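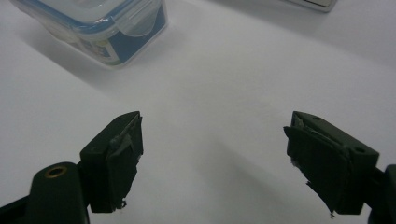
그리퍼 구매 계획 갤러리

안녕하세요. Faltura 작업실에서 장비 구매를 맡고 있는 Dario Fiore입니다. 한국어로 글을 쓰는 것은 아직 조금 느립니다. 틀린 표현이 있으면 알려 주시기 바랍니다. 이 페이지는 내년 예산을 함께 결정할 Clodham 사무실 동료들을 위해 만들었습니다. 작업대에서 무엇이 필요한지 표의 숫자만 보고 이해하기가 어렵다는 의견을 받았기 때문에, 사진과 함께 구매 항목을 정리하였습니다.

손에 들고 쓰는 그리퍼, 흰색 작업대. 두 손가락의 안쪽에 붙은 짙은 회색 패드가 많이 닳았습니다. 오른쪽 패드의 아래쪽 끝은 뾰족하게 찢어져 있습니다. 뒤에 있는 투명한 용기는 파란 테두리의 잠금식 뚜껑이 있는 것입니다.

사진에 관련된 구매 항목

1. 손가락 패드
지금까지 우리는 패드를 소모품으로 계산하지 않았습니다. 그리퍼를 살 때 같이 온 것을 쓰고, 떨어지면 그때마다 따로 주문하였습니다. 이 방법은 배송비가 패드 값보다 비쌀 때가 있습니다. 내년에는 패드 100장을 한 번에 주문하고, 예산표에 "소모품"이라는 줄을 새로 만들려고 합니다. 두께는 지금과 같은 것으로 부탁드립니다. 두께가 바뀌면 손가락 사이의 간격을 다시 맞추어야 합니다.

2. 손가락 부품
손가락 한 쌍은 예비로 준비하는 것이 좋다고 생각합니다. 그리퍼가 3대이므로 예비 손가락도 세 쌍을 신청합니다. Adugna에서 받은 견적은 나사를 포함한 가격이고, Flosau의 견적은 나사가 빠져 있습니다. 두 견적을 비교하실 때 이 점을 꼭 확인해 주십시오. 납기는 Flosau가 7일 더 빠릅니다.

3. 작업 물건
뚜껑이 있는 플라스틱 용기는 여러 크기로 더 필요합니다. 비싼 물건은 아니지만, 매번 개인 돈으로 사고 나중에 영수증을 내는 것이 불편합니다. 용기와 작은 생활용품을 위해서 500유로를 따로 잡아 두었습니다. 남는 금액은 패드 항목으로 옮길 수 있습니다.

이번에 신청하지 않는 것

작업대와 조명은 그대로 씁니다. 새 그리퍼 본체도 이번 계획에는 넣지 않았습니다. Zawadi Makokha 씨가 본체 교체를 제안하셨는데, 저는 먼저 소모품 비용을 1년 동안 정확히 기록해 보고 싶습니다. 그 기록이 있으면 수리와 교체 중에서 어느 쪽이 저렴한지 비교하기가 쉽습니다. Zawadi 씨도 이 순서에 동의하셨습니다.

의견을 보내실 분께

견적서 두 개는 공유 폴더의 "그리퍼" 안에 있습니다. 수량이나 금액에 대한 의견은 11월 안에 저에게 메일로 보내 주시기 바랍니다. 전화는 월요일 오전에 받을 수 있습니다. 주문서는 Clodham 사무실의 승인을 받은 다음에 제가 작성하겠습니다.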